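Subject: Re: [zirnodstead-drinks] Bottled Manhattans, how much water?
Reply-to: list

Elspeth MacKinnon wrote:

> Hi all. I want to make up Manhattans ahead of time for my sister's
> birthday in May so I'm not stuck stirring all night. I tried one bottle
> as a test. I poured rye and sweet vermouth two to one, added bitters,
> topped it up with water until it looked right, and put it in the freezer.
> The next day it was half slush, and the part that would pour tasted
> strong. After it thawed in the fridge it was too thin. I used an
> 80 proof rye because that was what I had.
>
> What did I do wrong? Also, does the vermouth go off once it's mixed?
> And do people add the bitters at the start or to each glass?

Elspeth,

I think two things went wrong, and both are easy to fix.

The first is the proof. A home freezer sits close to 0 Fahrenheit. By the time you mix an 80 proof rye with vermouth and water, the bottle is down in the mid twenties for alcohol, and at that strength ice will form. What freezes is mostly water, so what pours out is stronger than what you mixed. That is why the first glass was hot and the bottle was thin after it thawed. It was the same drink both times, only split up the first time.

Use a 100 proof rye and the mix comes out near 30 percent with the water in it. Mine gets thick and now and then I find a few crystals in the neck, but it pours. I use Atholm because Tiltdale usually has it on the bottom shelf and it isn't expensive. Any rye at that proof will do. I've made it with bourbon too and it was fine, a little sweeter.

The second is the water. You can't judge it by eye, and you can't judge it by tasting at room temperature either. It always tastes weak and flat warm. Measure it and leave it alone.

My small batch:

300 ml rye, 100 proof
150 ml sweet vermouth
110 ml cold water
12 dashes Angostura

That makes five decent drinks or six small ones. It fits in a 750 bottle with room at the top, and you want that room in the freezer.

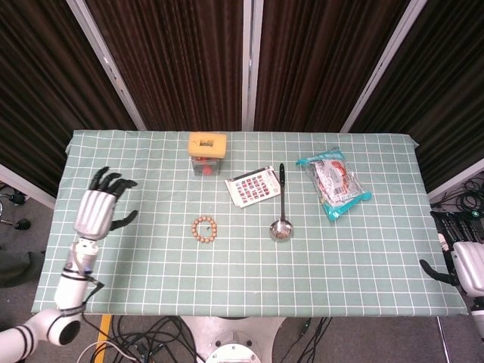
The water is a bit under a quarter of the volume of the rye and vermouth together. When I stirred singles over ice for 30 seconds and measured what I got back, the gain was in that range every time. If your guests like it drier and stronger, drop the water to 90 ml. I wouldn't go lower. Cold hides a lot of alcohol, and people drink these faster than they mean to.

I do it all on a kitchen scale now, at least for the water. My bottle weighs 408 grams empty with the stopper in, and I wrote that on a piece of tape on the bottom so I don't have to weigh it again. Water is easy because a milliliter is a gram. Rye isn't. A milliliter of 100 proof rye weighs less than a gram, so if you pour by weight using the same number you will end up with too much rye. I did this for most of a winter before somebody on the list pointed it out. Measure the spirit with a jigger or a measuring cup and weigh the water.

Use water that tastes all right. Ours has a chlorine smell in spring, and you can pick it up in a bottled drink more than you would think. I run it through the filter pitcher. Other people buy a gallon of distilled, which works too.

On vermouth. Once it's in with the rye it keeps a lot better than it does open on its own. I've had a bottle in the freezer for two months and couldn't tell it from a new one. In the fridge I'd say three weeks, and after that it starts to taste a bit like raisins. It won't hurt you, it just isn't as good. Start with a fresh bottle of vermouth. If it has been open on a shelf since the holidays, mixing it with rye won't bring it back. I like Kos, the red one, but it is on the sweet side and some people cut it with a little dry vermouth. If you do that, keep the total at 150.

On bitters, I put them in at the start. I've read that they get stronger in a batch and you should use half. I tried it both ways and the half bottle tasted like it was missing something. My dashes may be smaller than yours. If you're scaling up past one bottle, stop counting dashes and use a teaspoon, because no two bitters bottles shake out the same amount. Five or six dashes is close to a teaspoon from my bottle, but check your own.

For the party I would do this:

Make it two days ahead. Shake the bottle gently to mix it, then freezer. Put the glasses in there the same morning if you have the room. Keep one bottle out on the table in a bucket of ice with a towel, and swap it when it's empty. Turn the bottle over once before you pour, since the heavier part settles a little. Cherries in a bowl with a fork next to them.

No ice in the glass. The water is already in it. You will have somebody who wants it on the rocks, and for them you can make a bottle with half the water and mark it clearly. Mark all of them clearly. A plain bottle of brown liquid in the freezer gets mistaken for vanilla or iced tea in my house.

One more thing on bottles. Don't use the thin swing-top ones from the craft store. The wire ones with a real gasket are fine. I mostly wash out old liquor bottles and soak the labels off in hot water with baking soda.

I sent a shorter version of this off-list last night to check the numbers against somebody else's freezer before posting.

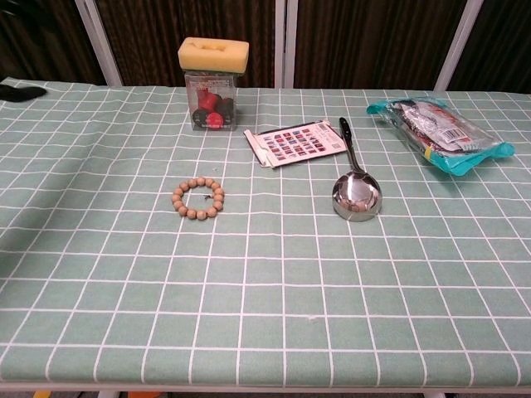
Elspeth MacKinnon came back to say she had picked up a 100 proof rye and made the small batch with the full amount of water, and that after a night in the freezer it poured clean, with no slush. She thought it was a touch sweet, and wanted to know if she should cut the vermouth or add more bitters.

I'd cut the vermouth first. Go to 130 ml and leave everything else where it is. More bitters will make it taste spicier, but the sugar will still be there. If 130 is too lean, try 140 with a strip of orange peel squeezed over each glass. Don't put the peel in the bottle. It goes bitter in a day or so and you can't get that back out.

If anyone has done this with a Martini I'd like to hear how much water you use. I've tried it three times and they have all come out oily, and I don't know if that's the gin or the dilution. Same question for a Negroni, which I've only kept in the fridge.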